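Automation at the Tanusgate bench: some notes after two terms

The preparation room at Tanusgate has now had its bench arm, supplied by Brolteck, for two terms. I have been asked by colleagues at the Zoklow site how the arrangement is working, and I set out my views here in a personal capacity.

The arm was assigned the repetitive portion of the work: moving small glassware, presenting coloured solutions and returning items to their places. Staff had done this by hand for years, and several reported sore wrists by the end of February.

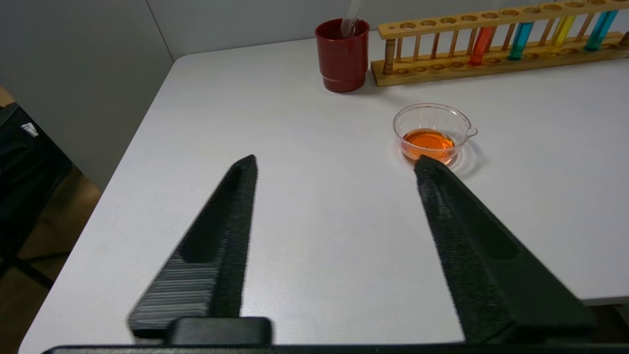
The change in duties has been larger than the change in hours. Technicians now spend the first part of the morning checking positions and labels, and nearly 80 minutes a day on records that used to be left until Friday. Some welcome this. Others have told me they miss the handling, and I do not consider that a trivial complaint — a person who has poured solutions for 33 terms knows things about the work that are not written in any procedure.

I would also note that the Huỳnh protocol, under which our training is organised, was written for people and says little about sharing a bench with machinery. We have added two pages of our own. They cover who may pause the arm, who may restart it and how a spill is to be reported.

Rosters for next term remain under discussion. Staff who wish to stay on manual preparation may apply to do so, and the form is available from the front office.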